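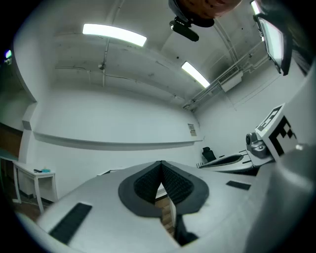
Vlasta Mujić has said that she can tell the age of a plank floor faster with bare feet than with a ruler, and that the old ones are always a little wavy by the door. Plenty of people who work on wood floors would agree with her, and the waviness is a good way into the subject.

A plank floor is a floor surfaced with long boards of wood laid side by side, usually over joists or a wooden subfloor. It is among the oldest kinds of raised flooring still in everyday use, and it has changed surprisingly little in its basic idea. The boards can be solid wood or built up in layers, they can be nailed, glued, screwed or clicked together, and they can be finished with almost anything from soap to modern hard coatings. The word "plank" is often kept for wider boards, while narrow ones are called strips, but there is no sharp line between the two and the trade uses both words loosely.

Early floors

In many cold and temperate places the first floors were simply the ground, beaten hard and sometimes mixed with clay, ash or lime. Boards came in where there was an upper story to stand on, or where damp made an earth floor miserable in winter. Early boards were split or sawn by hand, and because a log gets thinner toward the top, many of them tapered from end to end. Carpenters dealt with this in a lovely, simple way: they laid the boards head to tail, so that the wide end of one sat next to the narrow end of its neighbor, and the room came out square. Floors laid like this can still be found in farmhouses and mills, and the slight zigzag of the joints is a joy to follow across a room.

Hand sawing was slow, heavy work. Two people shared a long saw, with one standing above the log and the other in a pit beneath it, getting the dust. Water-powered and later steam-powered sawmills made boards cheaper and much more even, and plank floors spread into ordinary rooms that had never had them. The marks left by the saw help date a floor. Straight, slightly uneven lines point to a pit saw or an up-and-down mill saw, and curved lines point to a circular blade. The best place to look for them is the underside, where feet and sanding machines have never reached.

Joints

The plainest joint is the butt joint, in which square edges sit against each other. It is quick to make, but when the boards shrink the gaps open right through to whatever lies beneath, and dust, drafts and small coins go the same way. Several better joints grew up in answer.

A shiplap joint has a step cut in each edge so that neighboring boards overlap. A splined joint has a groove in both edges, with a loose strip of wood slipped in between. The tongue-and-groove joint, now the most common of all in solid wood, has a ridge on one edge that fits a slot on the next. It holds the boards level with each other, hides the nails (they are driven at a slant through the tongue) and lets each board move a little without opening a hole. Cutting it by hand took a matched pair of planes and a good deal of patience. Once machines could do the job in a single pass, it took over very quickly.

Layered boards often use a shaped edge that locks when one board is angled into the other and pressed flat. Floors of this type can be left "floating", held down by their own weight and the baseboards, with no nails or glue at all.

Wood

Almost any wood can be walked on, and people have generally used what grew nearby. Pine, spruce, fir and larch are soft and light, grow tall and straight, and give long boards. They dent easily, which many owners come to love. Oak is harder and takes heavy wear very well. Maple is pale, tight-grained and tough, and it is a favorite for dance floors and gymnasiums. Ash has a bold grain and a pleasant springiness. Elm was once widely used for broad boards, partly because its twisted grain resists splitting.

How the log is cut matters nearly as much as the kind of tree. Plain-sawn boards are sliced straight through the log and show wide arches and flame shapes on the face. Quarter-sawn boards are cut so that the growth rings stand nearly upright in the board. They waste more of the log and cost more, but they shrink and swell less across their width, and in oak they show the shining flecks called ray figure – one of the real treats of the material!

Movement

Wood takes up moisture from the air and gives it back, and it changes size as it does so, mostly across the grain and hardly at all along it. A plank floor in a heated house will usually be tightest in a damp August and show its widest gaps in the depths of winter. A wide board moves more than a narrow one, so wide-plank floors show the seasons more plainly.

When the underside of a board is damper than the top, the edges rise and the board becomes slightly hollow, a shape called cupping. The opposite shape, with the middle standing proud, is called crowning, and it often appears after a cupped floor has been sanded flat too soon. A careful layer leaves a gap around the walls, hidden by the baseboard, so that the whole floor has somewhere to go. New boards are also left in the room for a while before laying to settle to the air there. Stuart Cheetham's handbook "The Boarded Room" has a whole chapter on waiting, and it is a better read than it sounds.

Squeaks

A squeak is two things rubbing. It may be board on board, board on nail or nail on joist, and finding which can take far longer than fixing it. Dry powder worked into the joint quiets some boards, and a screw driven from below quiets many others. In the old guesthouse at Gronesside the boards on the landing were left alone on purpose during repairs, and Leanne Yeoman's short history of the building explains that the family liked to hear who was coming to breakfast.

Finishes

Bare wood was common for centuries. Floors were swept, scrubbed with sand and water, and sometimes strewn with herbs. Scrubbing with soap leaves a pale, soft-looking surface and is still practiced, especially on softwoods. Oils soak into the wood and darken it, giving a low sheen that is easy to patch. Wax sits nearer the surface, smells wonderful and needs regular buffing. Varnishes and other film finishes form a clear skin over the boards. They shrug off spills better than oil or wax, but a deep scratch is harder to blend in, and a badly worn film normally has to be sanded away over the whole room.

Paint deserves a special mention. Painted plank floors were hugely popular in houses that could not run to carpets, and the patterns range from plain borders to full checkerboards, stencils and make-believe marble. The Auer pattern book, put together by Purificación Lorente from rubbings and tracings, holds over 1,000 drawings of painted boards and borders, many from floors that have since been taken up.

Repair and reuse

Solid boards can be sanded back several times in their life, although each sanding brings the surface closer to the tongue. Layered boards depend on the thickness of the top layer: some can be sanded two or three times, others never. Single boards can be cut out and replaced, and a good repairer will steal a matching piece from inside a closet so the color agrees.

Reclaimed boards have a lively trade of their own. They come from barns, warehouses, schools and factories, and they bring their nail holes and stains with them. The Sasara boards, lifted from a rope works and relaid in five different houses, are well known among collectors for the dark polish left by dragging rope. Angeliki Pappas has traced the route of each batch.

See also

Parquet
Floor joist
Subfloor
Baseboard
Painted floors

Further reading

Cheetham, Stuart. The Boarded Room. Zurkico.
Lorente, Purificación. The Auer Pattern Book.
Pappas, Angeliki. Rope and Oak: The Sasara Boards.
Yeoman, Leanne. A History of the Gronesside Guesthouse.

Article last revised 2019-07-06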